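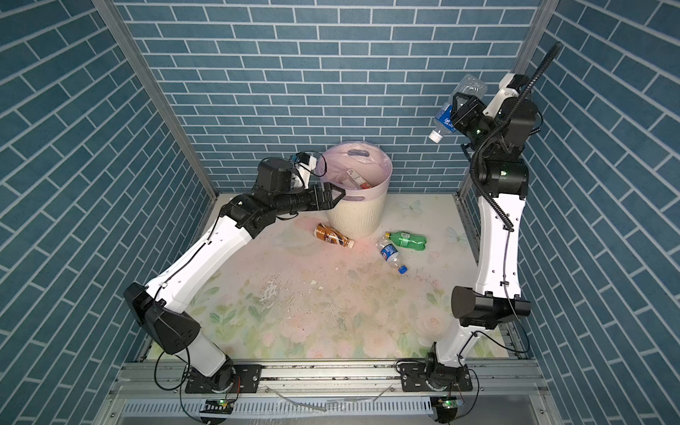 Figure 4. Round bin with liner folded over the rim, bottles on the floor mat.

4 Setting up the bin and clearing bottles

This section covers the Mavwood round bin, the Tilov liner and the printed floor mat. Read section 3 (Laying the mat) first. The bin is for dry household waste only.

4.1 Before you start

You will need:
one round bin with handle slots
one liner from the roll
a soft cloth and a dustpan

Check the inside of the bin for stickers and packing material. Wipe it out with a damp cloth and let it dry. A liner put into a wet bin will cling to the wall and tear when it is lifted.

4.2 Fitting the liner

1. Stand the bin on a flat part of the mat, toward the back wall. Leave a hand's width behind it so that the rim can be reached on all sides.
2. Tear one liner from the roll along the perforation and shake it open.
3. Lower the closed end into the bin until it touches the base.
4. Fold the open end outward over the rim. The fold should hang evenly all the way around.
5. Press the liner against the inner wall with the flat of your hand to let out trapped air.
6. Check that the handle slots can still be gripped. If the fold covers them, push the liner in at those two points.

Note: Liners are supplied in several colours. The translucent types are the same thickness as the white and may be used in any room.

Caution: Keep unused liners away from babies and young children. Thin film can block the nose and mouth.

4.3 Loading the bin

1. Put boxes and cartons in first. A rigid box may be left tilted against the inner wall as long as it stays below the rim.
2. Flatten any box that stands higher than the rim. Do not force it down with the liner in place.
3. Empty drink bottles into a sink and refit the caps.
4. Pick up bottles lying on the mat one at a time, starting with the uppermost where they overlap. Pulling out a lower bottle will send the others rolling.
5. Lay each bottle into the bin base first. Do not drop it from above the rim.
6. Stop when the contents reach the handle slots.

Note: If your municipality collects drink containers separately, keep a second bin for them and label it. Part number 217 is the matching label set.

Caution: Do not put glass, batteries or hot ash in the bin. The basket is plastic and will deform.

4.4 Cleaning the mat

1. Move the bin off the mat.
2. Sweep crumbs and specks toward the front edge and collect them in the dustpan.
3. Wipe streaks with a damp cloth, following the long side of the mat. Use a drop of dish soap on dried soft drink.
4. Dry the area before putting the bin back.

Scuffs in the printed surface are normal wear. Scouring powder will take off the pattern and must not be used.

4.5 Changing the liner

Unfold the rim, gather the liner at the neck and tie it. Hold the bin by one handle slot and lift the liner straight up. If it sticks, tip the bin slightly to let air in underneath. Fit a new liner as in 4.2.

Replacement liners: order code 2000 (white), 3000 (translucent).

Revised 12 March 2020. Replaces the September issue.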